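Student Robotics Program: Autumn Report

The Student Robotics Program at the Brikow Technical Institute began its new term in September and has now completed its first five weeks of instruction. Enrollment stands at 100 students across all sections, the largest number the program has admitted. The Institute thanks the families who attended the opening evening and returned their forms on time.

Simulation Section

The Simulation Section is open to students in their second year of the program. Its members write and test control programs for a two-armed mobile robot inside a computer-rendered apartment, and they do not work with physical equipment until the spring. The section meets in the Hordiienko Building, in the computer room on the upper floor, and its students may also use the room during the open study period on any school day.

This year's assignment concerns the handling of small objects on a table in a furnished room. Each team is asked to bring the robot to the table, position one arm over a chosen item, and keep the other arm clear of the furniture while the first is in use. The second requirement was added after last year's final review, when several teams lost points for contact between the idle arm and the surroundings. Teams may choose which arm does the work, but the choice must be stated in the team log before a run begins.

The rooms were prepared over the summer by students who completed the section in May. They were asked to furnish them as a household would, with pictures on the walls and ordinary belongings left out on the tables. Instructors have found that programs written for a bare test room often need considerable revision once furniture is introduced, and the section now works in furnished rooms from the first week. The room files are kept on the shared drive under the project name Korkix. Students are reminded to copy a room to their own folder before making changes to it.

A total of 493 runs were recorded during the first five weeks. Each run is saved with its settings and a still view from the robot's position, and teams select one view to accompany their written report. Reports should state the task attempted, the starting position of the robot, the version of the program used, and any change made since the previous run. A run that ends early is to be reported in the same manner as one that is completed. Reports without a saved view will be returned to the team.

Several teams have asked whether the viewing angle may be corrected before a report is submitted. Views are to be submitted as saved. A tilted view is acceptable, provided that the table and the working arm can both be made out.

The view below accompanies a report on the table assignment. The left arm extends over the small wooden table, with the gripper end just above the tabletop and close to the green object at its near edge. The right arm is raised beside the body, away from the table.

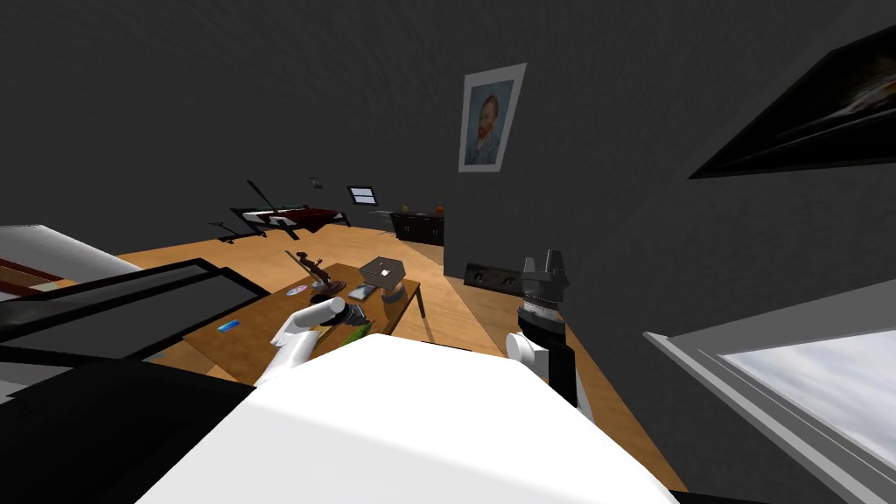
Broroveo Student Challenge

The Institute will again enter the Broroveo Student Challenge, which is held each winter for school and college teams. Up to 10 students may be registered from each institution. Selection will be based on the written reports submitted this term and on a short interview with the instructors. Students who wish to be considered should give their names to the program office before the end of the month. Those who were registered last year may apply again.

Practice sessions for the Challenge will take place after regular classes and will not replace them. Students who are selected must remain in good standing in all of their subjects.

Open House

The program will hold its open house on 19 October 2019 in the Hordiienko Building. Visitors may watch students at work in the computer room and may put questions to the instructors throughout the afternoon. Students from the Simulation Section will show the table assignment on the large screen in the main hall, and a printed copy of the course outline will be available at the entrance. Admission is free, and no registration is required.

Equipment and Room Use

Students are asked to log out of all workstations at the end of each session and to leave the keyboards and headsets at their places. Food and drink may be kept in the hallway only. Requests for additional storage on the shared drive should be made in writing to the program office, with the name of the team and the amount of space needed.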